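Walleo Student Robotics Project
Spring progress report to the Kumarasinghe Fund
Written by Celeste Durán, club advisor

Hi all,

You asked for a page or two on how your grant is being used, so I'll start with the big news: the kids have a two-armed robot running in simulation, and they've had it running since the second week of February! Last fall we were still arguing over which software to install on the library laptops, so I'm pretty proud of that.

Quick reminder of the plan. The team is entering the kitchen division of the Ilteneo Challenge, which is all simulated this year until the finals. Each school gets the same virtual robot (two arms, two hands with fingers) and has to get it through a set of small cooking and clearing jobs. Picking up a tomato, moving it to a plate, putting a plate away, that sort of thing. Points for finishing, points off for knocking stuff over. We do get a lot of points off.

The students drive the arms themselves first, using the hand controllers we bought with your money, and every run gets saved. Then the saved runs go into training, and the robot tries the job by itself. As of this week we have 109 saved runs of the tomato job. We kept 64 of them. The rest were thrown out by the students, who turned out to be much stricter than I would have been. There was one run I thought was lovely and Jae-hoon Kwak, our junior captain, vetoed it on the spot for "wandering." He was right, the hand took the scenic route. 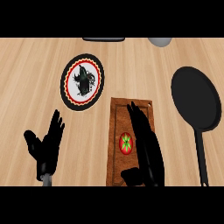

The fingers have been the hard part. A plain two-jaw gripper would be easier to program, and a couple of the kids lobbied for switching divisions back in the winter. We stuck with the hands. Closing five or so joints on something small and round without squirting it across the table is a nasty little problem, and they've spent most of March on it. Their current fix is to bring the hand in slowly from the side and stop short before the fingers start to close. It costs time on the clock but the drops have gone way down.

We also change the layout between runs, so the robot can't just memorize where things are. Plates, pans and boards get shuffled, and so do the table textures. The ninth graders own that job and they love it a little too much (we had a very purple table for a while).

On to money. The hand controllers came in under what we'd budgeted, and the leftover went to a used graphics card, which cut our overnight training down to something that's done before first bell. The Grikex software license is paid through the summer. We haven't touched the travel line yet. I'd like to move $100 of it over to snacks and printing, if that's okay with you, and I'll send the form separately.

What's behind schedule: the two-arm jobs. We said we'd have one arm holding something steady while the other works by now, and we don't. When both arms move at once they still get in each other's way. Jae-hoon has a small group on it after school and I think we'll have a rough version in April. Our practice score is 49, and I'd like to see that a good bit higher before the qualifier.

Attendance has stayed solid, and two of the seniors have started coming in at 7 a.m. to check on training before class, which I never asked them to do.

If anyone from the Fund wants to stop by and drive the arms for a few minutes, please do. Just email me first so I can get a laptop free. The qualifier paperwork goes in next, and I'll send you our result as soon as we have it.

Thanks so much,
Celeste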